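Setting up a dish-loading task on the Titalier two-arm kit

This guide covers first setup of the Titalier mobile two-arm kit with the Humlow hand option, using dishwasher loading as the working task. It assumes the base is assembled, the arms are mounted and the controller boots to the main menu. If you have not reached that point, start with the assembly guide.

What you need

Titalier base with both arms fitted
One Humlow multi-fingered hand, left side
Controller software, May release or later
Hex keys from the kit pouch
Masking tape and a tape measure
A few plates you don't mind chipping

The second hand is sold separately and is not needed here. The task runs left-handed, with the right arm parked.

1. Park the base

Drive the base up to the open dishwasher with the door already folded down. The base cannot open the door from its loading position, and trying to do so from the side is outside this guide. Pull the lower rack partway out before you start. Leave 300 mm between the front of the base shell and the nearest edge of the door, then mark the floor with tape so you can return to the same spot.

Polished floors are a nuisance for the base sensors. If the position readout wanders while the base is standing still, turn the floor filter to High under Base > Sensing and wait for the number to settle.

2. Route the cables

Run both arms slowly through their full travel with the hand empty and watch every cable. The hand cable should leave the wrist in a loop large enough that it never pulls tight, and small enough that it can't drop over the rim of the sink. We had ours too long for the first two sessions and it snagged on a cutlery basket both times. Shorten it at the forearm clip, never at the wrist connector.

The right arm's bundle can stay as shipped. Select Park Right in the arm menu and check that the elbow brake light is on.

3. Teach the heights

The software needs three surfaces: the countertop, the sink rim and the rack floor. Jog the hand down with the fingers open until the fingertips just touch, then press Store. Use the lowest jog speed for the sink rim. Steel is unforgiving, and the fingertip pads cost more than they should.

Repeat each touch until two readings agree to within 2 mm. The benchtop in our test kitchen is glossy enough to throw off the depth camera, so we rely on touched heights and ignore the camera's estimate. If your benchtop is matte you can leave camera correction on.

4. Set the grip

Open Hand > Grips and copy the Plate Edge preset. Change the force limit to 12 N and leave the closing speed alone. The preset's default is fine for melamine but lets glazed stoneware slide.

A plate can be picked up flat or on edge. On edge is much more reliable, and a drying rack in the sink makes a good holder while you are teaching.
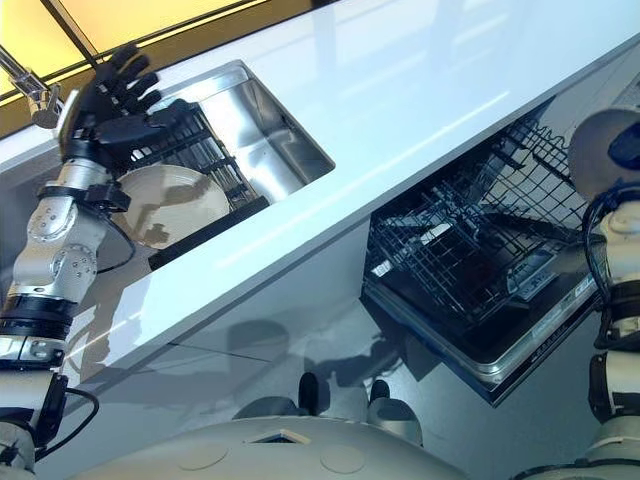
Approach angle matters more than force. Bring the fingers in from above, with the palm tilted toward the sink wall, and close only when the wrist has stopped moving. If you close during the approach, the first finger to make contact pushes the plate round and the others miss.

Teach the lift as a separate move: straight up for 89 mm, pause, then across. A combined lift and traverse saves a second or so and will eventually clip the rim.

5. Teach the placement

Move to the rack with a plate in the hand and lower it between two rows of tines. Store this as Slot 1. The software will fill in the remaining slots if you enter the tine spacing, which you should measure yourself. Spacing varies between racks from the same maker, and an error of 1 mm per slot is a missed slot by the end of a row.

Set the release to Slow Open. Žofie Vrabec, who ran most of our trials, also adds a half-second hold before release. It stops the plate tipping when the rack itself is still swaying.

6. Run it

Start at quarter speed with one plate and keep a hand on the stop button. Go to half speed after ten clean placements. We never went past half speed and saw little reason to.

Over our whole trial we logged 464 attempts, most of them with dinner plates. Bowls need their own grip and their own slots — copying the plate routine does not work. Glasses we left alone.

Faults you may see

E-Grip Low: the plate was missed or has slipped. Open the hand, back off and check the approach angle.
E-Height: a stored surface doesn't match. The base has probably moved, so go back to the tape and repeat step 3.
Wrist Warm: reduce speed and let the arm idle. If it comes back, check for a cable under tension.

Save the finished task under a new name. Software updates overwrite anything stored under a preset name, including your copied grip if you didn't rename it.

Lorenz Pichler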